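Zip tape fraying at the open end on a fabric pencil pouch — repair or replace?

Sewing and Mending > Bags and Cases

Deming Tan
Posted in November

I have a handmade fabric pouch, grey with a white grid, that lives on the craft table at home and carries pens and markers. The zip runs along the top edge. The teeth and slider are fine. The problem is the fabric tape on either side of the teeth. It has gone fuzzy along most of its length, and at one end it curls over and has started to shed fibres.

Twice now I have trimmed the loose fibres with scissors. Each time the fray came back within a couple of weeks, and each time there was slightly less tape to work with. There is still around 10 mm of tape past the last tooth, so I have one or two more trims before I get to the stop.

What I would like to know:

Can the end be sealed without taking the zip out?
If I do have to replace the zip, can I keep the existing pull? It has a small metal ring with a fabric wrist strap on it and I would like to reuse the set.
Does it matter what the tape is made of? I can't tell by looking.

I have a domestic machine (a Vamia, straight stitch and zigzag only) and can sew a straight line. I have not done a zip before. 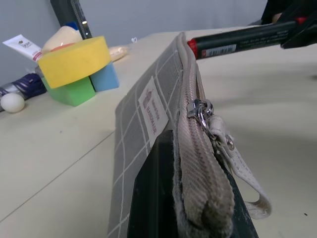 The pouch gets opened and closed many times a day, mostly by my kids putting markers away, and they tend to grab the curled end of the tape to hold the bag steady while they pull. I suspect that is most of the wear. The seams on the body are sound and I would prefer not to unpick them if a smaller repair will hold.

Xiaoyan Lu
Accepted reply

Do the fibre test first, as everything else depends on it. Snip a few of the loose threads, put them on a ceramic plate and hold a flame to them with tweezers. Polyester melts and leaves a hard bead. Cotton burns, smells like paper and leaves soft grey ash. Most zip tape is polyester, but a fuzzy surface on a natural-coloured tape makes cotton a real possibility.

If it is polyester, trim square and pass the cut edge near a lighter flame, not in it, for a second or less. Keep the pouch fabric folded well back. The edge should shrink slightly and go glossy. If it turns brown you have overdone it.

If it is cotton, heat will do nothing useful. Use a liquid fray stop. I have used the one from Esik and it dries clear but stiff. Apply it with a pin and not straight from the nozzle, or it will wick along the tape towards the teeth. Leave it overnight before handling.

Either way, sealing alone will not last if people hold on to that end. Cover it with a tab:

1. Cut a strip of cotton or light canvas the width of the zip plus 11 mm, and 50 mm long.
2. Fold both long edges in so the strip matches the zip width. Press.
3. Fold the short ends in 10 mm each, then fold the whole strip in half. Press again.
4. Slide the tab over the end of the tape until its edge sits 2 mm clear of the metal stop or last tooth.
5. Hold with clips. Pins distort a piece this small.
6. Stitch across by hand, backstitch, double thread. Go across, turn, come back in the same holes.

You can do it by machine, but getting a short stub under the foot with the rest of the pouch hanging off it is awkward. If you do try, turn the handwheel manually for the whole seam. Hitting a metal stop will break the needle.

With a tab on, the kids have something to hold that is meant to be held.

On the pull: it transfers easily in most cases. The ring is usually a split ring or a jump ring. Open a jump ring sideways with two pairs of pliers, one end towards you and one away, and do not spread it apart, as it will not close true afterwards. If your strap has a snap on it, check whether undoing the snap frees the strap before you touch the ring at all. You would move the strap and ring to the new slider and leave the old slider behind. Swapping the slider itself only works if both zips are the same gauge and type.

My recommendation is the tab. Replace the zip only if the tape beside the teeth has worn thin enough to see through, or if teeth are lifting.

Deming Tan

Burn test done. Soft ash, no bead, so cotton. I have ordered the fray stop and will do the tab by hand. The tape beside the teeth is fuzzy but I can't see light through it. Thanks.

Briritz

just buy another zip, they are cheap. I got a pack of 3 from Liang and did one in an evening. clear nail polish works on the fray too if you don't want to order anything

Xiaoyan Lu

Nail polish will hold for a while on cotton — it cracks where the tape flexes, and on a curled end that will be early. It is fine underneath a tab, where nothing bends. Test for staining on a hidden bit of tape first, and keep it off the pouch fabric.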